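Basement storage check, Plemville house
Checked 27 Jul 2024 by me, Hsin-yi Man

Smoke alarm by the stairs — OK. Pressed the button, nearly jumped out of my skin, so yes, it's loud!

Clearance around furnace — NEEDS WORK. I want three feet and the Christmas boxes had crept in again (my fault, I was in a hurry in February).

Shelf brackets — OK, mostly. One screw on the Mollel unit spins and won't bite. Longer screw on the shopping list.

Heavy stuff on lower shelves — OK now. Dinner plates used to live up top, which was dumb of me.

Breakables in bins with solid sides — OK. No more cardboard for plates, the damp gets into it.

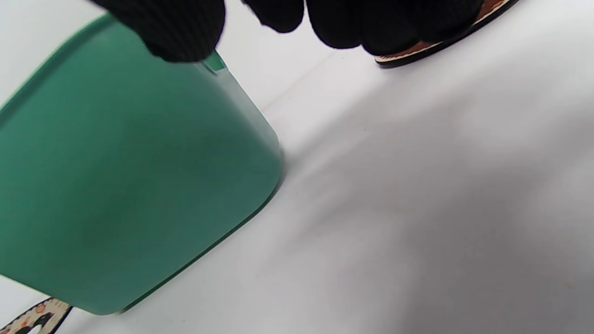
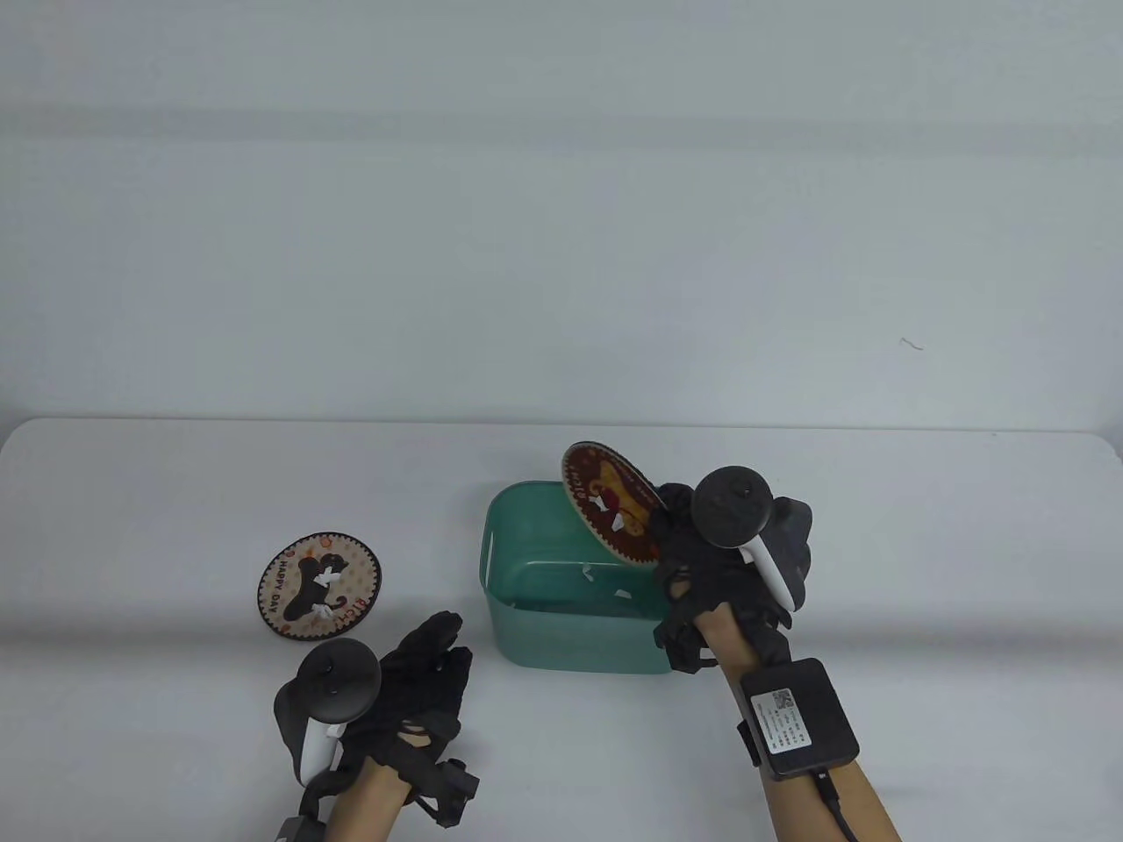 Plemville Home Notes, No. 4, page 3

Dehumidifier — OK. It's the old Drurnico and it rattles, but the hose is draining and the cord isn't warm.

Extension cords — FAIL. Found one running under the rug. Pulled it out and tossed it.

Paint and solvents — skipped. The cabinet key is missing again, so I'll come back to this one.

Sump pump — poured a bucket in and it kicked on right away. Lid still needs a new gasket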